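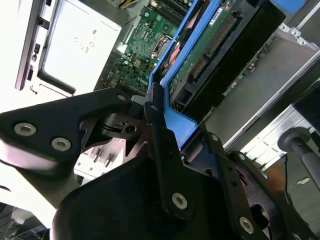 Commenters under the last post want to know why we bother with the Pandex linkage gripper when the Kendodico parallel jaw has the better spec sheet, and one adds that repeatability is the only number worth reading. Fair. Longer answer follows.

2/ Repeatability matters when the part is where you think it is. In a desktop PC teardown it rarely is. Drive trays flex, rails bind, and the approach angle changes with every case model.

3/ Test: grip the drive carrier, pull straight, release. 13 runs per gripper, same arm, same Odadeo controller, same force limit. Wrist camera on for both.

4/ Kendodico: 8 clean pulls. The misses were all the same fault. The jaw body is wide and touched the case wall before the fingers closed.

5/ Pandex: 3 misses, the rest clean. The linkage fingers give a little when the tray twists. Downside — the fingertips move on an arc, so the wrist has to back off as they close. That took 592 lines of motion code I would like to delete.

6/ Camera notes. At the wrist, the gripper covers most of the view. Blue plastic against a green board is easy to segment. Bare metal under a bright lamp is not, and exposure had to be locked.

7/ Someone asked about the Núñez arm. Not tested here. Its flange pattern needs an adapter plate and ours is still being cut. October, probably.

8/ Raw logs go up once I fix the timestamps. The controller and the camera disagree on what a second is.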